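Reviews > Bedroom > Throws and blankets

Nunuvach penguin blanket, double size
Posted June 21, 2023 by the Clirero Home desk

We use cookies to remember your settings and to count visits. Accept or manage cookies.

I bought this in October for the spare bed and moved it to ours once the weather turned. It cost £31 in the Tejada sale. It is pink, a strong pink, with bands of white dots and cartoon penguins all over. If you want something that fades into the room, buy the plain grey one.

The pile is soft and fairly thick. I wash it at 20 degrees on a short cycle and line dry it, and the colours have stayed as they were. It did shed for the first two washes, so keep it away from dark clothes until that stops.

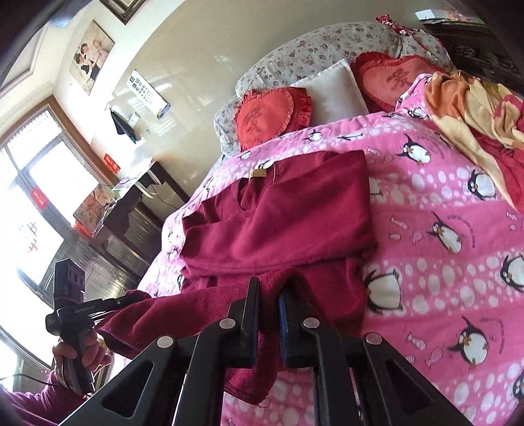 Most of my folding gets done on the bed, so grip matters to me more than it might to you. Fleece stays where it is put on this. A heavy top can be laid out and its sleeves folded in without the whole thing sliding towards the floor, which used to happen all the time with my old satin cover. Dark red against the pink is not a pairing I would choose, but it does make the edges easy to line up.

Lint is the weak point. Fleece and plush swap fluff, and I go over both with a roller about once a week. The Kodix throw I had before was better for this, though thinner and a good deal colder.

The penguins face different ways, so there isn't a wrong way round to spread it. Some have small lettering beside them.

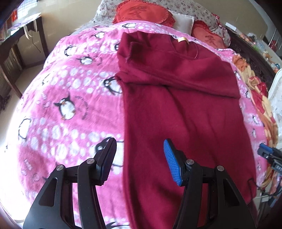 Verdict

Warm, easy to wash and good value at the sale price. At the full £70 I would think twice. Four out of five.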